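Flolstead Stitchers - Suture practice and knots - Page 3

Topic: Knots keep slipping on the practice pads

wakulcombe_jen
Hi all, I've been working through the Chu handout most evenings with a cuppa and the telly on low, and my first throw holds beautifully until I reach for the second, and then the whole thing loosens. Is it me or the thread? I've gone through half a packet and my poor pad looks like an old pincushion.

Archie Strachan
Oh Jen, you have my sympathy, I did exactly this for months! Try a double wrap on the first throw, lay it down flat, then change direction for the next one. I put 4 throws on everything, and I'd leave the tails a bit longer than you think you need while you're learning.

skekoner452
Have to disagree with Archie there, sorry mate. Four is a lot of bulk on a fine thread. I was taught 3, laid down square, and if they're slipping you're pulling up instead of out to the sides.

Archie Strachan
Fair enough, and I'll happily give you the pulling sideways part. I still like my fourth, though - monofilament is springy stuff and I sleep better. The other thing, Jen, is to keep your jaws close to the knot when you're about to pick up the tail, open and ready, so you aren't dragging everything about on the way over.
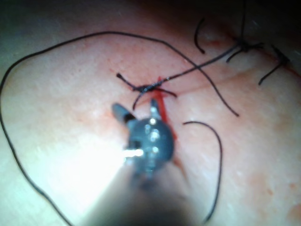
I used to wander off miles to the side looking for the end and by the time I'd found it the first throw had sprung open again. Do 10 in a row slowly, no racing, and have a look at them on Friday with fresh eyes.

skekoner452
Agree on going slowly. Still 3 throws.

wakulcombe_jen
Thank you both, you're very kind! I'll do a row of each and report back, if the pad survives.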